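About Us | Our Workshop

Correa is a small workshop for used machine parts. We clean, measure and sort gears, sprockets and small shafts, and we send them to people who repair old equipment at home or in a small shop. Two of us started it, Kevin Henao and Zoila Restrepo, in a rented room with one bench and a lot of boxes. Today we are 6 persons and the boxes are many more.

Before this, Kevin repaired packing machines at Tullar. He saw every month that good machines were thrown away for the reason of one broken gear. The factory that made the machine was closed, or it wanted to sell a complete gearbox. He began to keep the good gears from the machines that went to scrap. Zoila made the first list of them, in a school notebook, and this notebook is still the base of our catalog.

The most usual part in our shelves is the small steel spur gear. It is a simple part, with straight teeth and a bore in the center for the shaft, and still it can be wrong in many ways. For each gear we write the number of teeth, the outside diameter, the width of the face and the diameter of the bore. Scratches on the flat face are normal for a used gear and we do not polish them away. What we look for is on the teeth: chips, wear on only one side, or a step that you can feel with the fingernail.

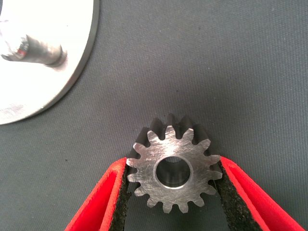

Bruno from Vukovton wrote to us that we should measure the bore before the teeth. A gear with perfect teeth and a bore that has gone oval is no use to him, he said, and he had bought two of those from other sellers before he found our list. We thought about his letter for some days and then we changed the order of our measuring card. The bore comes first now.

We do all the checking on gray cloth. It is an old habit of Zoila. A steel part does not roll so easily on cloth as on a bare table, it does not get new marks, and a small chip of metal is easy to find against the gray. We shake the cloths outside in the evening and we wash them when they need it. In January we ordered new ones and they were too light in color, so we went back to the dark kind.

Our room is not a showroom. Visitors sometimes expect white cabinets and shining floors, and they find office chairs, cables on the floor and tables with cloth on them. We prefer to spend the money on good calipers. A person who checks small teeth for a whole morning needs also a chair that can be adjusted, and this we learned late. 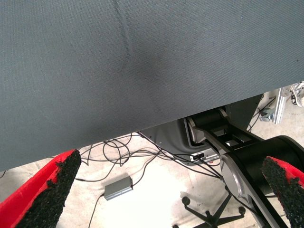 Under the work cloth: an office chair and some cables.

If you do not know what gear you need, please do not worry. Send us the old one, even if it is broken. From half a gear we can usually count and calculate the rest. Put it in a strong envelope with your name and the name of the machine, and we will answer you in 48 hours after it arrives. When we do not have the part, we say so, and if we know another shop who may have it, we give you the address.

We spread the cloth flat before the parts come out of their boxes, and only one box is opened at a time. This rule came after a bad afternoon when two orders were mixed, one of them for Horkenano, and Zoila had to measure everything again until late.
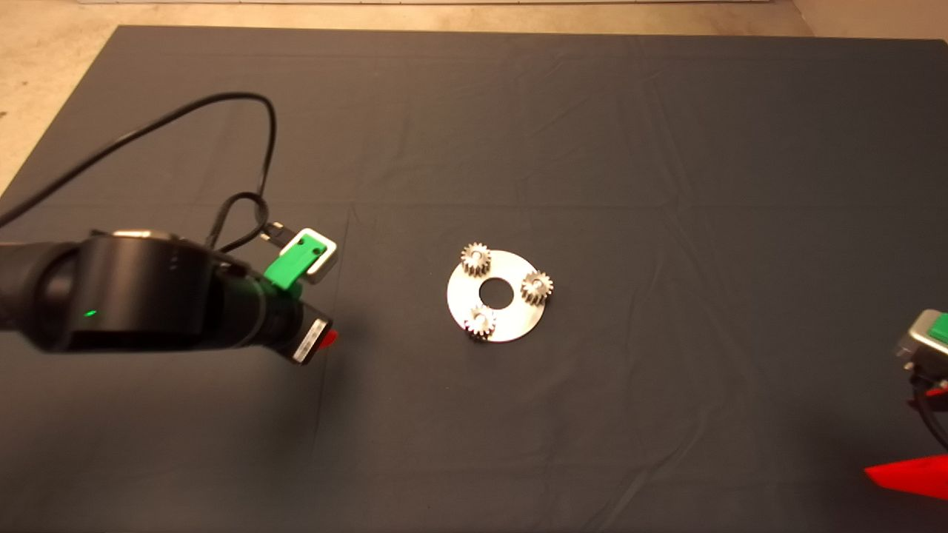
Since that afternoon every box has also a paper card inside, with the same number as the label outside. The card stays with the gear until it is wrapped for sending. It makes the work a little slower, and our customers have not complained of it.

You are welcome to visit us, but please write before you come, so that one of us is free to open the shelves for you. Bring the old part if you have it. Kevin answers the questions about gearboxes and Zoila answers for orders and the catalog.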